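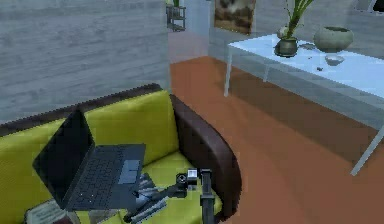 Source: Tillitow simulated home set, rendered for this book. Used with permission of Halvorsen Press.

Chapter 4
Where Do the Examples Come From?

I spent most of my first year in this field thinking about models and hardly any of it thinking about data, and I paid for that! So we're going to slow down here and talk about how you collect the examples your robot learns from, before you train a single thing.

Take the sofa in the opening picture. A laptop lies open on the seat with smaller stuff scattered around it, and the gripper is right next to a little black device with a white label. If I asked you to steer the arm and pick that device up, you'd probably manage it in a few tries. Now do it again with the laptop closed. Now with the device under a magazine, or on the white table by the plant. Each of those runs is one example (we'll call it a demonstration from here on), and the learner only knows about the rooms and the clutter you bothered to show it.

My group at Sistdale recorded 2,703 demonstrations for a project called Lovureo, spread over 24 simulated rooms. I was so proud of that number. Then we sat down and watched them, and 146 had to go: the operator had let go of the controls halfway, or the log stopped before the object was set down. We'd have caught most of those on day one if we had written down what a finished run looks like.

So that's your first job, and it needs only a pencil. Pick one task, in one room, and write out how a run starts and how it ends. Keep the page handy, you'll be changing it in Section 4.1.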